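Ticket: Kuten 38
Title: Left and right tracks drift apart on cup-from-cage episodes
Opened by: Elango Arumugam
Assigned to: Ataahua Halliday
Status: Open, workaround in place

Elango Arumugam
Training on the two-handed cage set gives a policy that closes the right gripper too early. It does this on every checkpoint I tried. The single-hand set, same code and same settings, is fine. I replayed 50 of the two-handed demonstrations and in the later ones the right gripper's path ends inside the table top. The left path looks sensible all the way through.

Ataahua Halliday
Does the error grow during an episode, or is it there from the first step?

Elango Arumugam
It grows. Small at the start, then a jump when the right hand comes in over the cage.

Ataahua Halliday
I went through the left-hand video at the point of the jump. Still attached. 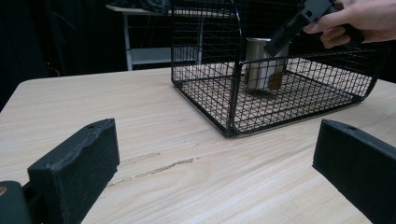

Left-hand view, right gripper above the cup in the wire cage.

The table is pale and fairly plain apart from the scratches, and the background is mostly dark. My guess is that the right-hand tracker has even less to go on once it is over the mesh. A repeating grid is easy to match one square out, and the error then stays in for the rest of the episode.

Subbarao Alva
We had something similar in December with a wire rack. Check the match count per image before blaming the mesh. The tracker drops to motion sensor only when it falls below 500.

Ataahua Halliday
Checked. The right side sits at 590 before the jump and doesn't fall below the limit, so it never switches over. The matches are there but they are wrong. I masked the cage area and reran the same episodes. The jump has gone in all but the longest ones.

Elango Arumugam
Retrained on the masked tracks. Early closing has stopped on the short episodes. I have left the long ones out of the set for now.

Ataahua Halliday
Mask is in the Kuten branch, off by default. Keeping this open until the long episodes are sorted. Junpei Oshima is going to try a printed cloth under the cage and record a new batch.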